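Les câbles du tiroir

Le tiroir du bureau ne fermait plus depuis septembre. Dedans, il y avait surtout des câbles, en vrac, certains encore là depuis le déménagement. J'ai tout sorti un matin vers 9 h et j'ai trié sur la table.

J'en ai compté 24. J'en garde 16. Les cinq chargeurs d'anciens téléphones vont au point de collecte, avec deux rallonges abîmées. Le câble d'imprimante est pour Britta, qui m'en demandait un. Je n'ai plus d'imprimante de toute façon.

Les noirs étaient vite faits : assez épais, ils se démêlent presque seuls. Les blancs, fins, m'ont pris le reste de la matinée. Ma méthode : poser le paquet à plat, chercher une extrémité, la faire ressortir boucle par boucle. Tirer dessus resserre tout, j'ai essayé. Agnese conseille de secouer le paquet d'abord. Chez moi ça n'a pas changé grand-chose.

Le paquet de câbles blancs, sur la table en bois :

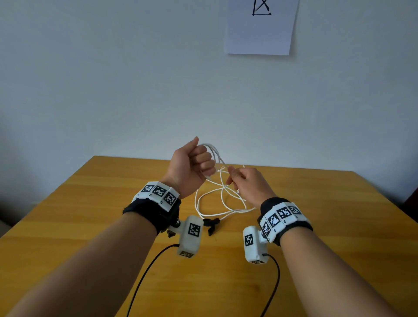

Le rangement

Chaque câble est enroulé à plat et tenu par une attache en tissu. Les courts sont devant, les longs au fond. Le tiroir ferme. Il reste à faire les étiquettes.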